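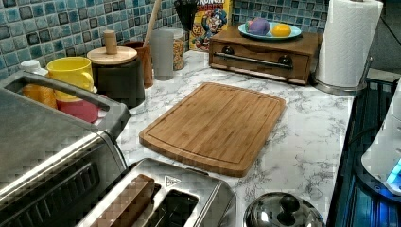 Brondico produces white-label text for resale. Our customers are site owners, newsletter publishers and small agencies who need articles, email sequences and short guides that they can edit and publish under their own name. We do not run a marketplace and we do not resell packs made by other suppliers. Everything in the catalog is written, edited and formatted in-house.

The company is based in Grellodia and has worked under the same name from the start. Support, billing and editing are handled from that office.

## What we supply

The catalog is split into two product lines.

**Rinalness** is the email line. A Rinalness set is a sequence of nine messages on one subject, with a subject line, preview text and one call-to-action slot per message. Placeholders are in double square brackets and use the same names in every set, so a find-and-replace list built for one set will work on the next. Sets are delivered as plain text and as a CSV file that can be imported into most autoresponder software.

**Brondico Base** is the article line. Each pack contains 40 articles on a single subject, with titles, meta descriptions and a keyword sheet. Files are supplied in DOCX, RTF and plain text. The plain text version has no smart quotes or special characters and is intended for direct paste into a content management system.

Subjects currently covered include home storage, basic car care, pet feeding, job interviews, household budgeting and small kitchen equipment. We do not publish packs on prescription drugs, gambling, or investment products, and we do not take custom orders in those subjects.
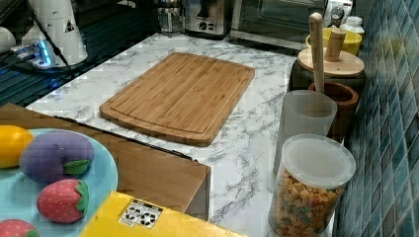 **M. Barrera**
Licensing and Documentation

## How the license works

Each pack is sold to a maximum of 100 buyers. When the last license is sold, the product page is closed and the pack is not reissued under a different title. The number of licenses remaining is shown on the product page and is updated when an order clears.

A standard license allows the buyer to:

- edit, shorten, combine or translate the text
- publish it on any number of sites the buyer owns
- put the buyer's name or business name on it as author
- use it as a bonus, lead magnet or paid download for end readers
- add affiliate links

A standard license does not allow the buyer to:

- pass on resale or editing rights to another person
- submit the text to article directories that require exclusive content
- register copyright in the unedited text
- upload the source files to a shared folder or membership library

Agencies that publish on behalf of clients need the agency license. It covers client sites, provided the source files stay with the agency. The two licenses use the same files. Only the terms sheet in the download folder is different, and an upgrade can be bought at any time by paying the difference in price.

## Editing and checks

Every text goes through two passes. The first is for content: the editor checks claims, removes anything that would date quickly, and marks statements that a buyer may need to adjust for local rules. The second is for format, and covers heading levels, line breaks, placeholder spelling and file names. A text that is changed in the second pass goes back to the first editor before release.

Errors reported by buyers are corrected in the source files. The corrected version is placed in the same download area with a new revision letter, and a change note is added to the folder. Buyers who have already published are responsible for updating their own copies. Download access does not expire.

We advise editing any pack before publishing it on an open web page. Other licensed buyers hold the same text, and search engines may treat matching pages as duplicates. The email sets are less affected, as messages sent to a list are not normally indexed. 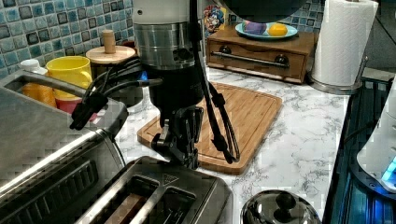 *Kitchen counter with toaster and cutting board.*

## Release schedule

New Rinalness sets are added monthly. Article packs are released when they are ready and have no fixed date. The full catalog is reviewed each January. Packs with unsold licenses are revised or withdrawn at that point, and a list of withdrawn titles is sent to existing customers before the pages are removed.

## Contact and orders

Orders are processed automatically, and the download link is sent to the address used at checkout. If it has not arrived, check the spam folder first and then write to support with the order number. License questions should be sent through the contact form with "License" selected as the topic. Please include the pack title and revision letter.

Refund terms are listed on the order page. Packs that have been downloaded in full can be exchanged only if a file is damaged or missing.

Page last revised: 2019-08-30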